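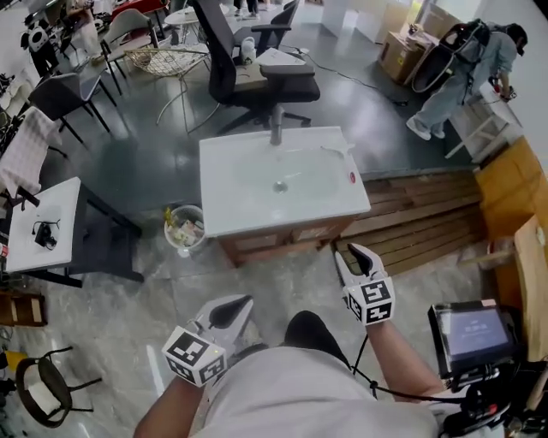 Himon 3: seguimiento de pinzas manuales por marcadores

Himon calcula la posición y la orientación de dos pinzas de mano a partir de los cubos de marcadores en blanco y negro que lleva cada una. El resultado es una trayectoria de seis grados de libertad por mano, lista para el planificador Gbeho.

Incluye:
- Calibración de cámara y cubos
- Relleno de tramos con el marcador tapado
- Revisión de trayectorias sobre el vídeo
- Exportación a CSV y a Gbeho

Requisitos: Linux, 6 GB de memoria gráfica. Licencia por puesto: 610 euros al año. La edición para aulas se pide a Rernulik por correo.

Los proyectos de la versión 2 se abren sin conversión, salvo las máscaras, que hay que volver a dibujar.

Comentarios (3)

Matvii Nazarenko
¿Admite cubos impresos en casa?

Solange Guillot
Sí, si mides bien el lado. Los míos son de 57 mm.

Ailsa Dow
En baños con loza muy blanca tuve que bajar la exposición. Después, bien.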